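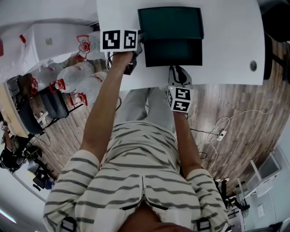 방상욱은 돈비 기금이 해 온 일을 한마디로 말해 달라는 부탁을 받으면, 늘 아이들에게 여름 한 철을 빌려주는 일이라고 대답하곤 했다고 한다. 기금의 역사를 정리한 소책자의 머리글에도 같은 취지의 말이 실려 있는데, 빌려준다고는 하지만 돌려받을 생각은 처음부터 없었다는 말이 뒤에 덧붙어 있어 읽는 이를 슬며시 웃게 만든다.

돈비 기금(영어: Donby Fund)은 형편이 넉넉하지 않은 가정의 어린이와 청소년이 방학 중 음악 강습에 참여할 수 있도록 악기 대여료와 수강료를 지원하는 민간 장학 기금이다. 기부금은 모금 창구인 펀든(Fundden)을 통해 모이며, 강습은 호숫가의 옛 학교 건물을 고쳐 쓰는 콜타흐 음악당에서 열린다.

개요

기금은 크게 보아 두 갈래로 나뉜다. 하나는 그해에 모인 돈을 그해에 모두 쓰는 수강 지원금이고, 다른 하나는 원금을 그대로 두고 이자만 꺼내 쓰는 적립금이다. 적립금의 이자는 주로 낡은 피아노의 조율, 현악기의 줄 교체, 그리고 장마철이면 어김없이 말썽을 부리는 연습실 지붕을 손보는 데 들어간다. 생색이 나는 쓰임새는 못 되지만, 비 오는 날 그 연습실에서 첼로를 켜 본 사람이라면 고마움을 잘 알 것이다.

역사

기금의 시작은 소박했다. 콜타흐에서 여름 강습을 열던 교사들이, 신청서를 냈다가 수강료 때문에 조용히 취소하는 가정이 해마다 있다는 것을 알고 강습 마지막 날의 발표회에 모금함을 놓은 것이 처음이었다. 이듬해에는 학부모들이 악보 가방과 손수 구운 과자를 팔아 힘을 보탰고, 그렇게 몇 해가 지나자 모금함만으로는 장부를 맞추기가 어려워져 정식 규약을 만들게 되었다. 이름은 강습에 쓰라며 처음으로 바이올린을 내놓은 이웃 마을 돈비에서 따왔다.

2021년 9월 13일에는 규약이 한 차례 개정되었다. 이때 적립금의 원금에는 손을 대지 않는다는 조항이 분명하게 적혔고, 그때까지 관습으로만 지켜 오던 악기 대여 순서도 문서로 정리되었다. 개정 당시까지 지원을 받은 수강생은 모두 1,556명이었으며, 이듬해 여름 강습을 마친 뒤에는 1,749명으로 늘었다.

지원 대상과 방법

만 여덟 살부터 열여덟 살까지 신청할 수 있고, 악기를 배운 경험은 묻지 않는다. 신청은 매년 5월에 받는다. 보호자가 쓰는 신청서 한 장과 아이가 직접 쓰는 짧은 편지를 함께 내는데, 편지는 글솜씨를 보려는 것이 아니어서 그림을 그려 내도 괜찮다. 어떤 악기를 왜 만져 보고 싶은지가 담겨 있으면 충분하다.

선정된 수강생은 강습 기간에 악기를 빌려 쓰고, 원하면 다음 해 봄까지 집에서 연습할 수 있다. 형제자매가 함께 신청한 경우에는 되도록 같은 기간에 배정한다. 먼 곳에서 오는 가정에는 교통비의 일부도 지원한다.

바르트 상자

기금이 보유한 악보 모음은 흔히 바르트 상자(Baert)라고 불린다. 악보를 처음 담아 온 나무 상자에 적혀 있던 이름이 그대로 굳은 것으로, 현재는 900점의 악보가 편성별로 정리되어 있다. 독주곡보다 이중주와 삼중주가 훨씬 많고, 여백에는 여러 해에 걸쳐 수강생들이 연필로 남긴 손가락 번호와 숨표, 더러는 다음 사람에게 건네는 응원의 말까지 적혀 있다. 지우개로 지우고 반납하라는 규칙이 있기는 하나 그다지 엄격하게 지켜지지는 않는다.

같이 보기

콜타흐 음악당
여름 음악 강습
악기 대여 제도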